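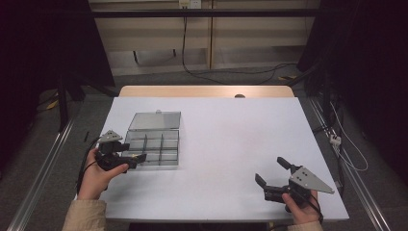

Hudel rebuilds its handheld gripper station after cable faults

Jun 29, 2022

Hudel has put its tabletop gripper station in Luvmont back into service after a rebuild of the cable routing and a full recalibration of both handheld units. The station is used to record manipulation tasks by hand, with an operator holding one gripper on each side and working on small objects such as parts boxes, lids and trays. The recordings go to the group that trains the company's two-arm sorting cell.

The work was prompted by a fault that had been logged on and off since October. The finger position signal from the right unit would drop out for a few samples and then come back, most often when the operator rolled the wrist outward. The recording software filled the gaps with the last good value, so the fault did not stop a session. It showed up later, when the finger opening in the log stayed flat through a movement that should have changed it.

Jelle Segers, who maintains the station, traced the dropouts to the cable exit on the gripper body. The old strain relief clamped the jacket but left the inner conductors free to move, and two of them had broken close to the connector. "The resistance check was fine with the unit lying on the bench," Segers said. "You had to hold it tilted and pull the cable a little before the reading moved."

Both cables were replaced, although only one had failed. The new ones come from Oltitz and use a finer stranded conductor with a softer jacket. Each gripper cable leaves its unit with a service loop long enough for a full wrist roll in either direction. The previous routing brought the cable up over the forearm with a fabric strap, and the strap has been dropped. Operators had been fastening it at different points, which changed the pull on the connector from one session to the next.

Finger calibration was redone once the cables were in. The procedure now has three steps. The fingers are closed on nothing and the zero is stored. They are then closed on a ground gauge block of 18 mm and the reading is compared with the stored scale. Last, they are opened to the mechanical stop, which should read 90 mm. A unit that misses either value by more than half a millimeter is opened up and the finger linkage is checked for play before anyone touches the software offset. The left unit passed on the first attempt. The right unit read short at the stop and needed a new pivot pin.

The triangular plates on the grippers were taken off, cleaned on the mating face and refitted. Segers uses a low-strength threadlocker on the screws and marks each head with a paint pen. The previous practice was to retighten by feel every week or so, and one screw had worn its seat as a result. The plates are now checked against the paint marks at the start of a shift and are otherwise left alone.

Acceptance was done with ordinary tasks at the table. The main one used a clear divided organizer box with a hinged lid, which calls for a fine pinch near the dividers and a wide opening on the other hand. Segers ran 40 passes with the box at several positions, some of them close to the left-hand limit of the work area, and checked the finger trace of each against the video. No dropouts were found. A second set, with the operator rolling the wrist on purpose at the end of each movement, was also clean.

The older recordings have been harder to deal with. Hudel went back through the log for flat sections in the finger signal and flagged about 532 recordings for review. Those with a gap in the approach phase are being kept, as the opening is nearly constant there anyway. Those with a gap during the grasp are being removed from the training set. The review is being done by script first and then by eye – the script cannot tell a dropout from an operator who is simply holding still.

A second station, at the company's Noh site, has the same gripper bodies and the original cables. It has not shown the fault, but it has been in use for less time. Its cables will be changed at the next planned stop, and the calibration sheet from Luvmont will be used there without changes. The strap will be removed straight away.

Two items remain open. The connector on the gripper side is still a push-fit type with no lock, and Segers would like a threaded one. That means a new rear cover for the body, and the drawing has not been released. The other is an alarm in the recording software for repeated identical samples. A test version is running at Luvmont and currently gives too many false warnings when both grippers are at rest. The threshold will be adjusted after the next block of recordings.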